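# The Plernley serving tray in pale mint

Okay, I'll admit it, this is the tray I take home. I sell six or seven kinds and I'm supposed to love them all equally, but the Plernley is the one that lives on my own bench at home and gets dragged out for toast, for birthday cake, for the odd cup of tea in bed when I'm feeling crook.

It's a plain plastic tray with rounded corners, and the colour is a very soft, milky sort of green. If you grew up with a nana who had a mint-coloured kitchen you'll know it straight away! It's paler than the old Sunard one we used to stock (that was closer to a hospital green, and I never warmed to it). Dark food looks terrific on it. Rye, chocolate cake, gingerbread, date loaf – anything brown and dense suddenly looks like you went to some trouble.

**The details**

- Colour: pale mint
- Length: 40 cm
- Weight: 584 g
- Item code: PL-805
- Dishwasher: top rack, please
- Microwave: no

I started stocking these in March, after a customer brought hers in to show me and I got a bit jealous. The thing I noticed first was the weight. A lot of plastic trays are so light they skate off when you put a mug down on one end, and this one stays where you've left it. The second thing was the corners. I've got a scar on my hip from a square metal tray (long story, narrow hallway), so I'm a big fan of anything rounded.

For a bread table, which is what most of you seem to be buying them for, I'd put the tray to one side and then build up around it with baskets. You want the tray for the whole loaf, or for whatever's going to be cut, and the baskets for slices and rolls and fruit.
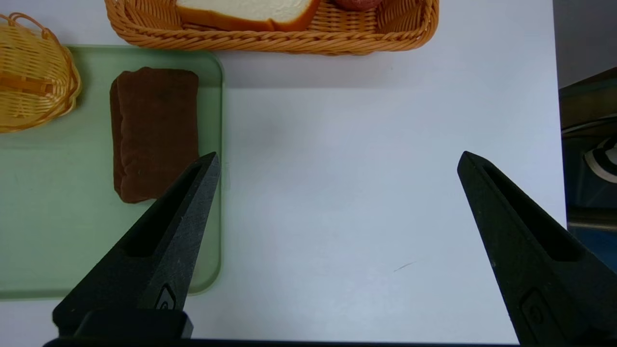
Keep the cloth off, too, if your tabletop is any good. I used to put a gingham thing under everything and it just bunched up and collected crumbs. A bare white table with the mint on it looks clean and cheerful, and you can wipe the lot down in one go when everyone's gone home.

As for which baskets, I go for an orangey-brown wicker with a braided rim for the bigger one, and something small and light yellow with a handle to sit close by. The Foley baskets are the ones I get asked about most, and they come in a few sizes, so have a look at those while you're here. The warm colours stop the green from feeling chilly. If you're doing a picnic or a school fete, line the big one with a clean tea towel first, otherwise you'll be picking crumbs out of the weave until Christmas.

**Looking after it**

Warm water, a soft cloth, a bit of dish soap. Don't use the green side of the sponge! Plastic scratches, and on a pale colour the scratches go grey and you'll see every one of them. Beetroot and turmeric will stain if you leave them overnight, so give it a rinse before bed. I've had decent luck getting a curry mark out with bicarb paste, left on for an hour or so and wiped off gently.

I wouldn't cut on it. I know it's tempting when the loaf's already sitting there and you just want one more slice, but grab a board. We do a Moneck bread board that fits on top with room to spare for the butter dish, and I'll knock a couple of dollars off if you buy the two together (just mention it in the order notes and I'll fix it up before I charge you).

**Stock and postage**

As of 19 July 2025 I've got 71 of these on the shelf in mint. The cream ones are sold out and I don't have a date for more. If you're after a big lot for a café or a function, send me a message before you order so I can check them over and pack them properly, with card in between so they don't rub.

Postage is flat rate for one or two trays. They go out in a proper box with paper padding, and I've stopped using bubble wrap altogether. Local pick-up is fine as well, just ring the bell at the side door and give me a minute to get down the stairs.

Returns are easy: unused, in the box, within the month. If it arrives cracked, send me a photo and I'll post you another one, and you can keep the broken one for potting up seedlings.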